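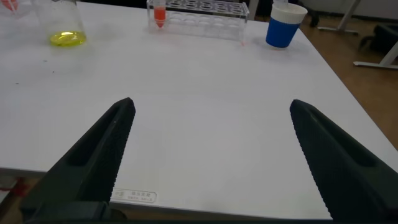 The teaching laboratory at the Gremard building has reopened for the November intake, and members who reserved bench time before the closure may now take up their places. The benches have been cleared and reassigned under the new plan. A small printed label is fixed near the front edge of the white table, and laboratory items are kept towards the far side so that the working area remains free. Members are asked to leave the labels in place – they are used for the equipment register, which now holds 288 entries.

Introductory sessions begin with the measuring and transfer of liquids. Lilian Mosoti, who leads the course, has chosen oil for the first exercise, as it flows slowly enough for beginners to follow the level against the graduations.

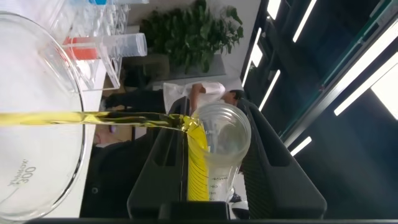
Yellow oil poured from a glass beaker into a graduated cylinder.

Glassware should be drained and wiped before it is taken to the sink. Waste oil goes into the marked drum by the door and must not be poured away with washing water. Requests for replacement cylinders should be sent to Frans Coppens, with the bench number stated.

Filed under: News from the Laboratories

Search this site Go

Print this page | E-mail this page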